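The owner of the Skavent bakery in Londesport opens at 6 a.m. and has usually been up for hours by then. "The bread decides," she says. "I just set the alarm."

She bought the shop two years ago from the Pasaribu family and kept most of their recipes, including the rye. On a busy morning in December she sells up to 191 loaves. 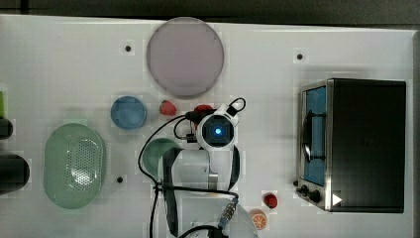

Rent is the hard part. "It went up 32 percent when the lease came around again," she says. "I looked at a place in Plillitz, but my customers walk here - they wouldn't drive."

So she stayed, raised the price of the rye, and dropped the afternoon hours. A few regulars complained. "They still come," she says. "They come earlier."

She hopes to hire a second baker before summer.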